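3. Smell and the search for food in orchard moths

3.1 Why we began with the nose

Anyone who has left a dish of overripe fruit on a porch step on a summer night will know how quickly the moths find it, and how little the darkness seems to trouble them. Their eyes are good, as we discussed in Section 2, but eyes are of limited use when supper is hidden behind forty leaves and a fence. For that kind of errand a moth depends on its antennae, and it was the antennae, with all their tiny sensing hairs, that kept us busy through most of the work reported in this section.

The older observations from the Kostitz orchards, which go back to 1969, already hinted that moths come to fruit from downwind far more often than from any other side. The people who kept those notebooks had no wind tunnel and very little money, and we have grown fond of their pages, smudges and all. What they could not do was separate the pull of the scent from the pull of the pale fruit itself, and so the question sat quietly for a good many years until the Dalen field station took it up again.

3.2 Catching and keeping the moths

We collected 1232 moths over two seasons along the old cart track at Dalen, using simple sheet traps that were checked before sunrise so that the birds did not get there first (the wrens in particular are early risers and very thorough). Moths with torn wings or missing antennae were let go the same night. The rest were kept in mesh cages in a cool, dim room, with water on cotton pads and no sugar for one full night before their trial, since a well-fed moth is a poor worker and will happily sit on the wall for hours.

Each moth was flown only once. We know that this is wasteful, and a colleague with less patience might have flown them three or four times apiece, but moths learn a scent faster than people tend to give them credit for, and we wanted to see what they would do on a first meeting.
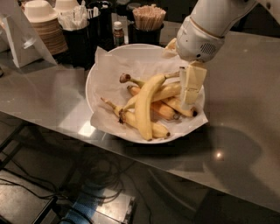
Scent was released at the upwind end of the tunnel, which we call Eta, from a small glass dish sunk flush with the floor so that it made no shape against the background. In half of the trials the dish was screened with dark gauze, and in the other half it was left open. The air moved at a slow walking pace throughout, gentle enough that a moth could hold its place without much effort. A flight was scored as a find if the moth landed within a hand's width of the dish before 500 seconds had passed. Moths that never left the release stand were counted separately, and we return to them below.

3.3 What the moths did

The first thing to say is that hiding the dish made very little difference. Moths flew upwind in the same wide, swinging zigzags whether or not there was anything to see, and the swings grew narrower as they came closer to the source. When we shut off the scent partway through a flight, the moths did something rather lovely: they stopped moving forward and began casting from side to side across the tunnel, as a dog will do when it has lost a trail in long grass. Many of them went on like this for quite a while before giving up and settling on the wall.

The paths of 100 of these flights, chosen by lot, are drawn out in Figure 1. The shaded band shows the width of the scent plume as we measured it with smoke before each session, and it is worth noticing how often the turns fall just outside its edge.

Figure 1. Flight paths of moths in the Eta tunnel, seen from above, with the wind blowing from left to right. Solid lines are flights with scent present from start to finish; broken lines show flights after the scent was shut off.

Moths with one antenna covered still flew, but they drifted toward the uncovered side and found the dish much less often. Those with both covered mostly stayed where they were. We take this to mean that a moth compares what its two antennae are telling it, though a bare loss of sensitivity could explain part of the result, and the design we used cannot fully tell the two apart.

As for the moths that never took off, we first blamed the handling. The Trukik group has since suggested to us that air pressure may matter, and our January sessions, when the weather swung about a good deal, did have the largest share of these homebodies. We did not record pressure inside the tunnel and can only say that the idea seems a sensible one to test next.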